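# How Does Bread Go Up?

Take a slice of bread and look at it very near. It is full of little holes! Who made them? In this page I explain it to you, and at the end there is a small experiment for the kitchen.

## The small workers

Bread is made from flour, water, salt and yeast. Yeast is alive. It is a kind of fungus, so it is a far cousin of the mushroom, but it is so small that you need a microscope to see one alone. In the shop yeast is sold as a brown powder or as a soft block. The powder is sleeping. When you give it warm water and something sweet or floury, it wakes up and begins to eat.

When yeast eats, it makes a gas. The gas has a long name, carbon dioxide, and it is the same gas that makes the bubbles in soda.
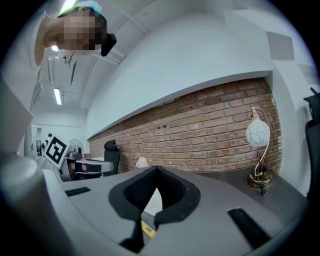

Now the gas wants to go out, but the dough does not let it. Flour and water together make something stretchy, called gluten. You feel it when you knead: first the dough is sticky and breaks easily, and after some minutes it pulls like a soft rubber band. The gas stays inside the gluten like air in many very small balloons. So the dough grows.

## Why must we wait?

Yeast likes to be warm. In a cold kitchen it works slowly, and in a warm one it works faster. If the water is too hot, the yeast dies and the bread stays flat and heavy. I made this mistake in March with a big loaf, and we ate it as crackers for the soup.

In the oven the bubbles become bigger one last time. Then the heat stops the yeast, the dough becomes firm, and the holes stay where they are. The outside gets brown and makes the crust, which for me is the best part.

## Try it: the balloon bottle

You need:

- a small empty bottle
- 7 grams of dry yeast
- two spoons of sugar
- warm water (not hot)
- a balloon

1. Ask an adult to help you with the warm water. Fill the bottle to the half.
2. Put in the sugar and the yeast. Close the bottle and shake it softly.
3. Open it again and pull the balloon over the neck.
4. Leave it in a warm place and look at it again after half an hour.

The balloon should stand up slowly. If it stays down, the water was maybe too cold or the yeast too old. You can try again with a new packet. Do not drink what is in the bottle, it tastes awful.

*Written by Steinarsdóttir, 2nd December*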